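Hirnus (robot learning method)
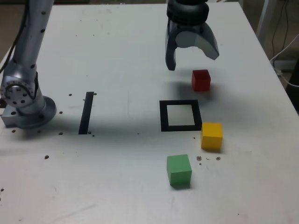
A tabletop setup of the kind used in Hirnus work, with three colored cubes and a square marked on the table.

Hirnus is a method for teaching a robot arm to carry out short sorting and placing jobs from recorded demonstrations. It was put forward by Marama Cosgrove and Ctibor Dvořáček at the Ormsby laboratory, and is best known for the claim that 200 demonstrations are enough to teach a task that earlier systems learned from 900. The claim has been disputed, and the size of the saving remains unclear.

Method

A person guides the arm through the task while the joint positions and camera images are stored. Most learning systems of this type train on every moment of the recording. Hirnus first cuts each recording into short pieces, using changes in the gripper opening as the cutting points, and then drops pieces that look too much like ones already kept. The remaining pieces are used to train a single control program.

The authors argue that long recordings are full of repeated motion, such as the reach toward the table, and that a program fed with too much of it learns to reach well and grasp badly. This explanation is plausible, but the original report offers little direct support for it. No version was trained on the dropped pieces alone, a check that would have been cheap to run.

Test tasks

The standard tasks use small wooden cubes in solid colors and shapes marked in black on a white tabletop. In the most cited one, the arm is told a color and must set the matching cube inside a square outline. A second task uses a straight strip as a line that the cube must be moved across. A trial counts as a success if the cube comes to rest in the right area, even when it has been pushed there with the side of a finger. Critics have called this rule generous.

Reported results

The Ormsby report covers 978 trials and gives a higher success rate for Hirnus than for a plain system trained on the same recordings. It does not say how many trials were left out after hardware faults, and start positions for the cubes were picked by the operators.

Later work

In February, Deepika Bangera and Thomas Ferri repeated the color task at Prerico with start positions drawn at random. They found an advantage, but a much smaller one, and it almost vanished when the plain system was given a longer training time. Cosgrove replied that the Prerico arm closed its gripper more slowly, which would upset the cutting step. If so, the method depends on hardware more heavily than its authors first suggested.

Kylie Sutcliffe has raised a separate objection, that cubes on a flat table say little about objects that bend, roll or stack. No published test of Hirnus has used such objects.

See also

Pletuder (task set)
Learning from demonstration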